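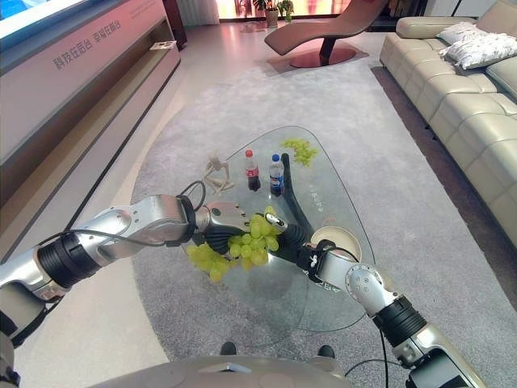
Questions people ask me about budgeting for a two-armed robot

I handle equipment planning for the home robotics group at Tadisari, and I get the same emails over and over, so I put my answers on one page. Last updated 1 Dec 2019.

Do I need two arms?

Depends on the job! If you only want to move things from A to B, one arm will do it and you'll save a pile of money. We wanted household work, where one hand holds and the other one helps, so we went with two. Try listing the tasks you care about first. If fewer than half of them need a second hand, buy one arm and leave floor space for another.

Grippers or hands with fingers?

I went back and forth on this for months. Two-jaw grippers are cheap, tough and easy to swap. Hands with fingers cost more to buy and a lot more to keep running, but soft, lumpy stuff like a bunch of grapes is where I wanted them. Gisela Echeverría, who does our maintenance, would like me to add that you should order spare fingers with the hands and not later.

What did you forget to budget for?

Oh, plenty. Cables (they rub at the elbows and wrists), a second charger, shipping insurance, and the crate. The crate alone was $912, and we had to pay it again when a hand went back to Skodwood for repair. I now keep a separate line for freight both ways.

Do we need a furnished room?

Not on day one. Start with a plain bench. But if the robot is meant for homes, plan for a living room setup sooner than you think — a sofa, a rug, a low table. Our first furniture order came to $1,407, mostly secondhand. Get a glass table if you can. Clear surfaces give depth cameras trouble, and I'd much rather find that out in our own room than in a customer's.

What about the small stuff on the table?

Give it its own line, please. Fruit, drink bottles, dishes, little wooden figures, all of it. Fruit is the one that creeps up on you, so I put it under consumables and order every week. Emerson Bragança used to pay for grapes out of his own pocket and then chase me for receipts, and neither of us misses that.

How long does delivery take?

Levska quoted us 60 days and I'd plan on longer. If you need the robot working by February, get your purchase order in now.

Lease or buy?

We leased for the first year and bought after that. Leasing made sense while we were still changing our minds about hands. Ask who pays for wear on the joints — the first Carrasco contract I read was pretty vague there, and I sent it back 2 times.

Can I see your spreadsheet?

Sure, write to me or to Orla Conneely and one of us will send the blank version.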